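Visit to the Welum fruit store and packhouse, Katness

The Monday visit began at the intake bay, where bins arrive from four growers during the picking season and from the long-term stores for the rest of the year. We came in February, so all the fruit on the line was stored fruit. Firdevs Kaplan, who manages storage, took the group round.

The site has 66 sealed rooms. The oldest were built with sprayed foam over block walls and leak more than the newer panel rooms, which shows up as extra running time on the scrubbers. Each room is pressure tested before loading. Oxygen is drawn down in stages over several days and carbon dioxide is held low by lime or by carbon scrubber, depending on the age of the room. Readings are logged at the door and again in the control office, and the two are compared at the start of every shift.

Grading takes account of skin finish as well as firmness. Russet is a matter of appearance and most buyers allow a certain area of it. Punctures and soft bruises are treated separately, as they shorten shelf life and let rot into the bin. 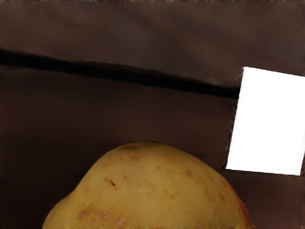
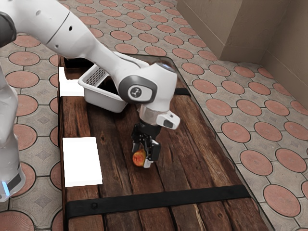
Firmness is measured with a hand penetrometer on a sample of 40 fruit per room. Kaplan would like a larger sample from the rooms nearest the compressor house, where the top bins run slightly warm. Starch tests are done only at harvest. Sugar is read from the same fruit once the firmness test is finished.

The wash water was the part I had come to see. It passes through a drum screen, then a settling tank of 2000 litres, and is dosed on the return side. The screen is an Ateş unit fitted second-hand, and its spray bar blocks with leaf and stalk unless it is cleared twice a shift. Şengül Öztürkmen, the site engineer, has moved the inlet higher up the tank to keep it out of the sediment. The turbidity log has been steadier since the change, though the fruit has also been cleaner.

Parking is at the Grirkumach road gate. Visitors need flat shoes and should allow time for the oxygen safety talk, which must be taken again on each visit.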